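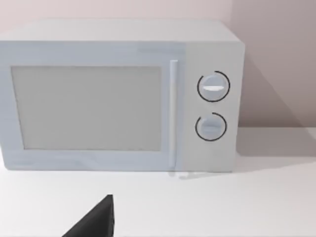
Cuisine de bureau

Accueil Articles Thèmes Index Contact

Mai, par Regula Pfister

La cuisine de bureau (aussi appelée coin-repas ou, en Suisse romande, cafétéria d'étage) est un local ou une partie de local où les employés d'une entreprise préparent et prennent leurs repas. Elle se distingue du restaurant d'entreprise par l'absence de personnel de service.

Histoire

Les premières cuisines de la maison Diswood, à Drikcombe, étaient de simples placards avec un évier. Dans les années 1970, l'arrivée du four à micro-ondes a changé leur usage : le repas apporté de la maison pouvait être réchauffé sur place, et la pause est devenue plus courte. L'architecte Akihiko Nagano a décrit cette évolution dans une étude sur 141 immeubles.

Équipement

L'équipement habituel comprend un plan de travail, un réfrigérateur, un évier et un four à micro-ondes, dont la puissance est souvent de 900 watts. Là où l'eau du robinet n'est pas à proximité, on trouve de l'eau en bouteille ou une fontaine. 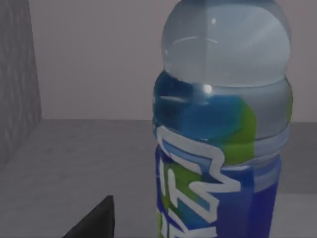
Bouteille d'eau en plastique transparent, avec étiquette.

Usages

Le nettoyage est réglé de manière très diverse. Chez Runine, le réfrigérateur est vidé chaque mardi. Noreen Bugti distingue les cuisines « attribuées », qui appartiennent à un seul service, et les cuisines « ouvertes », plus grandes mais moins bien entretenues selon elle. Cette distinction est contestée par Sachiko Uchida.

Voir aussi : Pause de midi, Restaurant d'entreprise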